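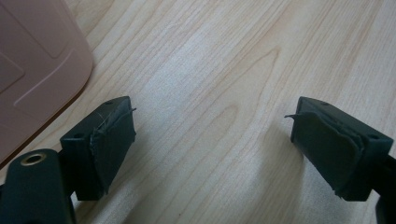

Recording a choir section by section, latency question

uzarins
Posted Sunday, April 19, 2020
Our spring concert is off and I am assembling a remote recording from 100 singers. Guide track is piano plus click, A=440, sent as WAV. The first tenor files drift against the guide by the second page. Is this latency or sample rate?

ruchti_alto
Latency is a fixed offset. It doesn't grow. If the gap widens, you have clock drift or a rate mismatch. Check whether the phones recorded at 48k and your session is 44.1k.

D. Org
Or they are just slowing down. Singers drag on long notes when they have no one next to them. I'd listen before touching the files.

uzarins
Session is 48k. Two of the files are 44.1k, but the software converts on import.

ruchti_alto
Then look at variable frame rate. If they filmed video and you stripped the audio, that can cause it.
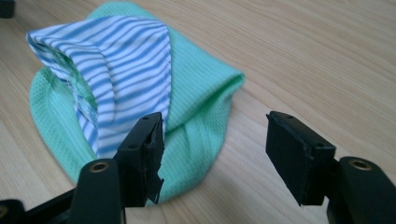
Ask for audio only, or have each singer clap on the click before bar 1 and again after the last bar. Two claps give you the offset and the drift - one clap gives you only the offset.

Sarmīte K.
Disagree on the end clap. We tried it at Sandgate in November and half the singers forgot it. We had them speak the last count instead.

D. Org
Spoken counts have soft onsets. You can't line up to 3 ms with a consonant.

Sarmīte K.
You don't need 3 ms for a choir. Sections in a real hall are further apart than that.

uzarins
They did film it. I'll request audio only from the tenors and compare. Claps at both ends, for now.

ruchti_alto
Post the numbers when you have them. Closed headphones too, or the click bleeds.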